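FOR IMMEDIATE RELEASE
August 12, 2019

Grarura to supply two-tier wire racks and drinkware storage layouts for office tea points

Grarura, the supplier of small storage fittings for shared workplaces, has added a tabletop drinkware layout to its Fedness range. The layout covers the storage of mugs and lidded tumblers on desks, side tables and worktops where there is no wall cupboard. Orders open in September.

The layout was prepared for offices in which staff keep their own cups. In most of these rooms the cups stand on the same table that is used for work, close to papers and equipment. The Fedness guidance sets out where a rack should stand, which items belong on each level and how much of the table should be left clear.

Chibuzor Bako, range manager at Grarura, said: "Customers were buying a rack and then asking us where to put it. We have written the answer down. It fits on one sheet and goes in the box with the rack."

Mugs are treated separately from tumblers. An open mug is stored upside down on the lower level, with its handle pointing along the length of the rack. Printed mugs may be turned so that the wording faces the user, as owners find their own cup more quickly this way and handle fewer of the others. 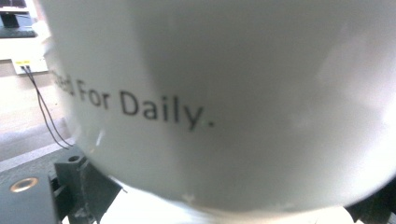
Mugs in use should be kept back from the table edge and away from keyboards. The guidance asks for a gap of 20 cm between any open cup and the nearest electrical item. Power leads should be run to the wall before the rack is loaded, and no lead should pass through the grid or underneath the base.

Tumblers with a flip-up cover and straw are stored upright. They are taller than most mugs and are best placed on the top panel or directly in front of the rack, where the lid can be opened without lifting the cup. Straws should be folded away under the cover when the tumbler is put back, if the lid allows this.

The rack stands on the far half of the table, parallel to the back edge. Its grid ends let air reach the lower level, and the flat top panel gives a level base for items that would tip on open wire. 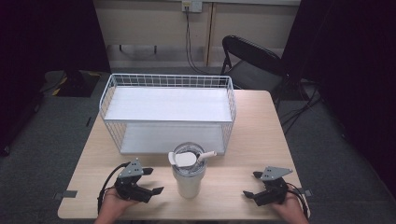 White two-tier wire rack with a lidded tumbler in front, on a light wood-grain table.

Grarura tested the layout at the Nwankwo offices over 7 weeks, with 155 staff taking part. Racks were placed on 3 tables – one beside a printer, one in a meeting room and one in a corridor. Staff were asked to return cups to the rack at the end of each day. The corridor table was later dropped from the guidance, as the passage was too narrow for a person to stop there while others walked by.

The main change made after the test concerned the clear area. An early draft allowed items to be stored along both sides of the table. The final version keeps the front half free at all times, so that the surface can be wiped in one pass and used for pouring. 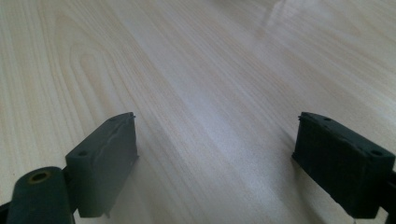 Pale wood-grain surface with an open clear area.

Chiamaka Afolabi, who led the test for Grarura, said: "The rack itself gave us very little trouble. Most of the notes we took were on the table. People put things down on any space they can see, so we marked the front half as a working area and asked them to keep it that way."

Tables with a light wood-grain finish should be wiped along the grain with a damp cloth and then dried. Abrasive pads are not advised on any glossy surface. Reflected light can hide rings and dried drips, and the guidance recommends checking the surface from a low angle, from both ends of the table, before the rack is moved back into place.
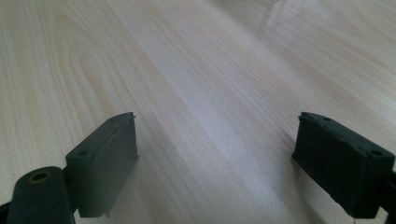
Arched and straight grain on the tabletop, with light reflecting off the finish.

The rack should be emptied before it is lifted. It is held by the grid ends and never by the top panel. Feet or pads may be fitted beneath the base where the table finish marks easily; these are sold separately under the Skadetia name and are cut to length with household scissors.

The layout sheet will be included with every Fedness rack sent out from September. Customers who already own a rack can request a printed copy from Grarura customer services free of charge, quoting their original order number.

Press enquiries: Chiamaka Afolabi, Grarura press desk
Trade orders: Chibuzor Bako, Fedness range

ENDS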